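Unit 4: Setting and Clearing the Table
Course handout, Introduction to Dining Room Service

Reading for this unit: Chapter 4 of the course reader, and the sample menus distributed at the previous meeting. Students are expected to have completed the reading before the practical session.

4.1 Purpose of the unit

Table service is taught in this course as a set of conventions. Most of them developed over a long period, differ from one country to another, and are applied with varying strictness by individual houses. Students who go on to employment will be trained again in the methods of their employer. The unit therefore concentrates on the vocabulary of service and on the order in which tasks are carried out, both of which carry over from one dining room to the next.

By the end of the unit, students should be able to name the main styles of table service, lay a cover from a written menu, and clear a course without disturbing the guests.

4.2 The cover

The word "cover" has two meanings in the trade. It refers first to the complete place setting laid for one guest, including flatware, glassware, napkin and side plate. It refers second to the guest as counted by the kitchen and the front desk. A room that "did 101 covers" served 101 guests. Students should be alert to both uses, as they commonly occur in the same conversation.

A cover is laid from the menu. The server reads the courses in order and places the flatware so that the guest works from the outside toward the plate. Forks are placed to the left. Knives are placed to the right with the cutting edge facing the plate, and the soup spoon, where one is needed, lies to the right of the knives. Dessert flatware may be placed above the plate or brought with the dessert itself. The water glass stands above the tip of the main course knife, and all other glasses are positioned in relation to it.

Where guests order from an à la carte menu, a basic cover is laid in advance and corrected after the order is taken. Correction means removing pieces that will not be needed and adding those that will. It should be completed before the first course leaves the kitchen. Flatware for correction is carried on a folded napkin or a small tray and is handled only by the neck or the handle.

4.3 Styles of service

Plated service. Food is arranged on the plate in the kitchen and carried to the guest. It is the most widely used style in restaurants today and requires the fewest staff in the dining room.

Platter service. Food is arranged on platters in the kitchen and transferred to the guest's plate by the server, using a serving spoon and fork held in one hand. The server stands at the guest's left. This style calls for practice, and time is set aside for it in Unit 6.

Side table service. Food is finished, carved or portioned on a small table or cart near the guests. The style is slow and requires space between tables. It is retained in some houses for particular dishes.

Family service. Dishes are placed at the center of the table and guests help themselves. The server's work lies mainly in arranging the dishes so that each can be reached, supplying serving spoons, and removing empty dishes promptly. Students often regard this as the easiest style. It is in fact demanding at small tables, where the center must hold the food and leave room for glassware.

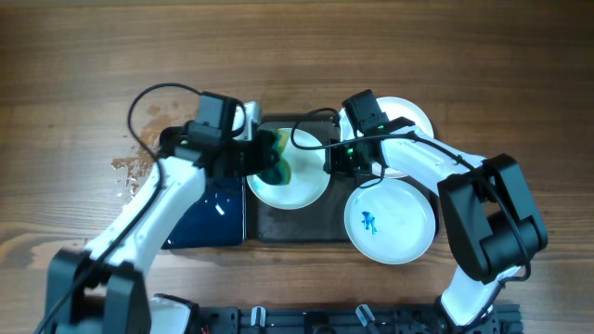

Department of Hospitality and Food Service, Dining Room Instruction

4.4 Bare tables and linen

A number of houses have given up tablecloths in favor of bare tabletops. The laying of the cover does not change, but preparation does. A bare table must be wiped and dried before each seating, and its edges checked by hand for residue. Placemats, where used, are set parallel to the edge of the table at a uniform distance. Hot dishes require a trivet or an underplate.

Where linen is used, the center crease should run straight along the length of the table with the raised side of the fold uppermost. The overhang should be equal at opposite sides. Cloths are changed between seatings by rolling the used cloth back while the fresh one is unrolled in its place, so that the tabletop is never fully exposed to the room.

4.5 Clearing

Clearing begins when all guests at the table have finished the course. Exceptions are made when a guest asks for a plate to be removed. The following order applies to plated service:

1. Main plates, with the flatware used for the course
2. Side plates and butter dishes, after the main course only
3. Salt, pepper and other condiments
4. Crumbs, using a folded napkin or a crumber

Plates are not scraped or stacked within view of the guests. The first plate is held between the thumb and forefinger, and the second rests on the forearm and the remaining fingers. Flatware is collected on the first plate, with knives slid beneath the forks. Glasses are carried on a tray and never gathered by the rims.

4.6 Case for discussion

The Rathore is a small dining room with 42 seats. Its owners wish to move from plated service to family service at the Sunday midday meal, keeping the same tables and the same staff. Consider the following points and bring written notes to the seminar, which will be led by Akosua Agyeman.

What changes would be required in the basic cover?
Which pieces now kept on the table would have to be moved elsewhere?
How should the server judge when a shared dish is ready to be cleared?
Would the change lengthen or shorten each seating, and for what reason?

4.7 Practical session

Students work in pairs, one as server and one as guest, and exchange roles at the midpoint. Each pair lays, corrects and clears one cover for a menu of soup, fish, main course and dessert. Closed black shoes and a clean apron are required. Hair must be tied back and watches removed.

Breakages are to be reported to the instructor at once and swept up before work continues. Breakages are not charged to students and do not affect the grade.

Questions concerning the practical session should be directed to Bimla Nishad. Written notes for the case are returned with comments at the start of Unit 5, for which students should read the section of the course reader on glassware and beverage service.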